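4. Primera sesión de práctica con la pinza de mano

Ya tenéis la Felano montada y emparejada con el portátil (si no, volved al apartado 3, que luego vienen los líos). Yo empecé con una tarea facilita, mover cosas pequeñas entre una superficie blanda y una cesta, ¡y aun así me tiré una tarde entera!

1. Encended la pinza y abridla del todo antes de pulsar grabar.
2. Comprobad en Munon que la cámara va a 60 fotogramas por segundo.
3. Acercaos al objeto despacio, con las dos almohadillas a la misma altura.
4. Cerrad, esperad un segundito y levantad.
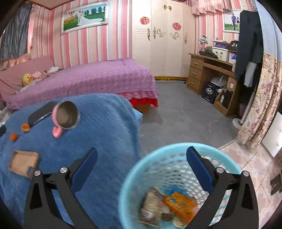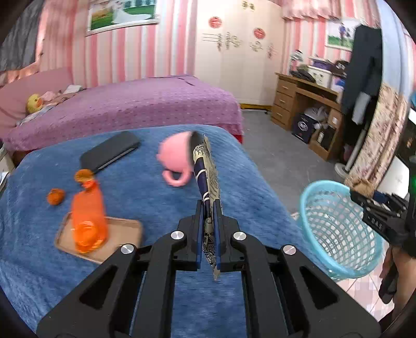
La pinza, abierta en la primera y cerrada sobre un paquete fino en la segunda.

5. Llevad el objeto a su destino sin girar la muñeca de golpe. A mí me pasaba muchísimo, y el seguimiento se perdía cada dos por tres.
6. Parad la grabación y ponedle nombre al episodio en el momento (dejarlo para el final es un suplicio, os lo digo yo).

Nota: en el club pedimos 300 episodios por equipo para el reto Jalmont. Id guardando en bloques de 60, así Aravind Bhat los puede revisar poco a poco.

Precaución: no metáis los dedos entre las barras articuladas mientras se cierran, que pellizcan. Y si notáis que un tornillo baila, apretadlo antes de seguir grabando.

Para subir los bloques a la carpeta Inskip, seguid con el apartado 5.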